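Protokoll Abteilungsversammlung Fußball, SV Hekstead
08.05.2021, Vereinsheim und per Video
Leitung: Kosmas Pappas
Protokoll: Schriftführung (Mitschrift, bitte Korrekturen bis zur nächsten Sitzung)

TOP 1 Begrüßung, Formalia
Einladung fristgerecht raus. Beschlussfähig. Protokoll der letzten Sitzung genehmigt, eine Enthaltung. Tagesordnung: TOP 6 (Trikots) wird vorgezogen, weil die Jugendleitung früher weg muss. Nummerierung bleibt trotzdem.

TOP 6 Trikots (vorgezogen)
Angebot der Fa. Deng liegt vor. 25 Sätze Training, dazu Hosen und Stutzen. Flock extra. Farbe wie bisher, Rot etwas dunkler als beim alten Satz, Muster ging rum. Einwand A-Jugend: Größen fallen klein aus. Anprobe vor Bestellung, Termin macht die Jugendleitung. Zuschuss der Abteilung 1000 Euro, Rest über Eigenanteil. Angenommen, eine Gegenstimme.

TOP 2 Bericht Spielbetrieb
Saison bei Herren und Jugend abgebrochen, keine Auf- und Absteiger. Staffelleitung hat schriftlich bestätigt. Erste bleibt also in der Klasse, Zweite auch. Pokal noch offen: Verband will die ausstehenden Runden nachholen, wenn Mannschaftstraining wieder erlaubt. Wir wären auswärts in Brindgate dran. Pappas hat mit Brindgate telefoniert, die würden das Heimrecht tauschen, falls ihr Platz bis dahin nicht fertig ist (Drainage). Tausch grundsätzlich ja, muss aber vom Verband abgesegnet werden. Antrag stellt die Abteilungsleitung.
Nachfrage aus der Runde, ob Zuschauer zugelassen sind. Derzeit nein. Wenn wieder möglich, dann Obergrenze 200, Sitzplätze mit Abstand, Adressliste am Eingang. Hygienekonzept vom letzten Herbst wird überarbeitet.

TOP 3 Training
Kleingruppen Jugend laufen, Kontaktlos. Beteiligung gut, bei den Kleinen sogar besser als vor der Pause. Herren weiterhin nur individuell, Laufpläne kommen per Mail. Kritik: kamen zuletzt zu spät. Wird abgestellt.
Tests: Trainer der Jugend bringen Nachweis mit, Liste liegt in der Kabine 1. Kabinen und Duschen bleiben zu.
Torwarttraining: Platzhälfte am Wald, bitte nicht den Strafraum vor dem Vereinsheim, der ist frisch eingesät!
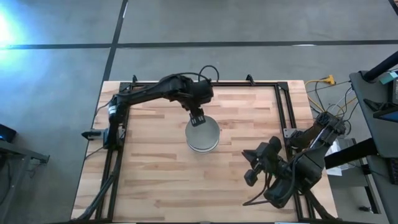 TOP 4 Vereinsheim und Platz
Die Sanierung der Gaststube verschiebt sich, Handwerker erst im August. Bis dahin nur das Nötigste: Fenster zur Terrasse klemmt, Türschließer Kabine 2, Silikon in der Küche. Flutlicht: ein Strahler am hinteren Mast flackert, Elektriker ist angefragt, Antwort steht aus. Bei der Möblierung lange Diskussion. Vorschlag Biertischgarnituren (günstig, stapelbar) gegen Vorschlag feste Tische. Mehrheit für feste Tische, und zwar mit einer Platte aus schmalen Holzleisten in verschiedenen Honig- und Beigetönen wie auf dem Bild hier im Protokoll, helles Holz, nicht wieder das dunkle Zeug von früher. Frage nach der Pflege: ölen, müsste zweimal im Jahr jemand machen. Es sollen 4 Tische werden, Angebote einholen, Entscheidung in der nächsten Sitzung. Getränkekühlschrank bleibt aus, solange kein Ausschank. Rasen: Dünger ist da, wird nach dem nächsten Regen ausgebracht, danach zwei Tage Sperre. Linienwagen läuft wieder.

TOP 5 Sommerturnier
Turnier in Sostenthorpe ist abgesagt, Startgeld kommt zurück. Eigenes Turnier für E- und F-Jugend? Meinungen gehen auseinander. Dafür: Kinder haben seit Herbst kein Spiel gehabt. Dagegen: Aufwand, Auflagen ändern sich ständig, Eltern dürften evtl. gar nicht auf die Anlage. Kompromiss: kleines Freundschaftsturnier ohne Bewirtung, nur Vereine aus der Nachbarschaft. Anfrage an Brindgate und Sostenthorpe geht raus. Wenn einer absagt, wird es nichts. Schiedsrichter stellen wir selbst aus der A-Jugend.

TOP 7 Schiedsrichter
Weiterhin unter Soll. Ordnungsgeld droht für die neue Saison. Online-Lehrgang des Kreises, Anmeldung läuft, zwei Interessenten aus der B-Jugend. Lehrgangsgebühr und Pfeife übernimmt die Abteilung. Appell an alle Mannschaften, nochmal nachzufragen. Auch bei den Alten Herren!

TOP 8 Kasse
Kurzbericht. Einnahmen aus Eintritt und Verkauf entfallen komplett, Werbebanden bis auf eine verlängert. Austritte halten sich in Grenzen, vor allem Erwachsene. Beitragserlass wurde nochmal angesprochen, ist aber Sache des Hauptvereins, keine Abstimmung. Fahrtkosten Jugend bitte endlich abrechnen, Belege teils noch aus dem Herbst.

TOP 9 Verschiedenes
Schlüssel: Bitte alle alten Schlüssel vom Ballraum zurückgeben, Schloss wird getauscht. Neue nur gegen Unterschrift.
Homepage: Mannschaftsfotos veraltet, neue erst wenn wieder komplette Teams zusammenstehen dürfen.
Parken: Anwohner haben sich beschwert, Einfahrt am Wendehammer freihalten.
Ballnetz hinter dem Tor Nordseite hat ein Loch, Pappas kümmert sich drum.
Fundsachen hängen im Flur, was bis zur nächsten Sizung nicht abgeholt ist, kommt weg.

Nächste Sitzung: Termin per Mail, wieder Vereinsheim und Video.
Sitzung geschlossen durch K. Pappas.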